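Prekov teaching sessions: frequently asked questions

Last updated 2024-02-14

What is a teaching session?
You show one of our robot arms how to do a household job, and we record the movements. One job done once is called a run. A booked session is 56 runs, split into blocks with a break between them.

Do I need any experience?
No. Most people who come to us have never touched a robot. Thư Lưu or Iestyn James will sit with you for the first block and take over if you get stuck.

What is the difference between teaching by hand and teaching by remote?
Teaching by hand means you hold the arm itself and move it through the job. It feels heavy at first and then you get used to it. Teaching by remote means you sit at the Kovine desk and move a pair of smaller arms, and the large ones copy you. We use remote for anything with two arms, as you can't hold both and still see what you are doing.

Which one will I be doing?
It says on your booking. If you have done five sessions by hand you can ask to move to remote.

What sort of jobs are there?
Tidying, sorting, wiping, pouring, putting things in bins and taking them out again. The list changes every few weeks. Uyên Dương sets it and will not tell you what is coming next, so please don't ask her.

How fast should I go?
Slower than you would at home, but without stopping. Long pauses are a problem — the robot learns the pause along with everything else. If you need to think, finish the run and think before the next one.

I dropped something. Is the run spoiled?
Not always. If you can pick it up with the gripper and carry on, do so and mark the run as "recovered". If it has gone on the floor, press the red pedal and start again.
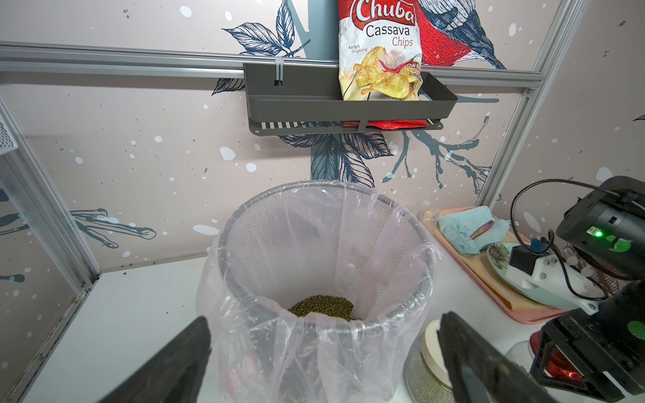
Bags and cloths are harder than they look, and we don't expect them to go the same way twice. A bin liner may slip or fold over on itself. Pull it straight with the gripper if you can. Please don't reach in with your own hand during a run, even for a second.

Do I have to put everything back in the same place each time?
No, and we would prefer you didn't. Move things a little between runs unless the job card says otherwise.

Can I see my own recordings?
Yes. Ask Bảo Lại at the desk and allow two days. You can have any run deleted up to the end of May.

My wrists ache. What should I do?
Stop and tell whoever is with you. You can finish the block another time. By-hand sessions are limited to 3 a week for this reason.

How do I cancel?
Reply to your booking email or ring the desk before noon the day before.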